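The Grip That Would Not Close

At the Todness laboratory, the arm they call Piveck had made 2,379 picks before it began to lose things. It did not drop them in a dramatic way. The fingers came down, closed a little, stopped, and went up again with nothing between them. The control software wrote "success" in the log each time.

Florante Dizon, who maintains the arm, first blamed the wrappers. Clear plastic is difficult for a camera, and the snack bars were failing more than anything else. He changed the lamps in November and the result stayed the same.

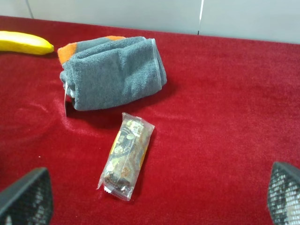

A snack bar in its clear wrapper between Piveck's fingers, with a towel and a banana behind it.

The answer was in the current readings. The gripper decides that it holds something when the motor meets resistance, and the motor was meeting resistance from its own gear. A small piece of plastic had broken from a cable guide and settled in the teeth. With a thick towel the fingers still closed enough. With a thin bar they stopped too early.

Of the next 1,088 picks, 781 were marked as good, and the team does not know how many of those were real. All of them are now out of the training set.

"I am less worried about the lost data than about the force," says Virgilio Tiongson, the safety engineer. Each time the gear was blocked, the motor pushed harder for a moment. Once the piece moved, and the fingers shut at full speed – his own hand was on the table edge, far enough away.

Since then the arm makes one empty closing before every session, and it stops if the fingers do not touch. The cable guide is now metal. Dizon would like a second sensor in the fingertips also, but the money for this is not approved yet.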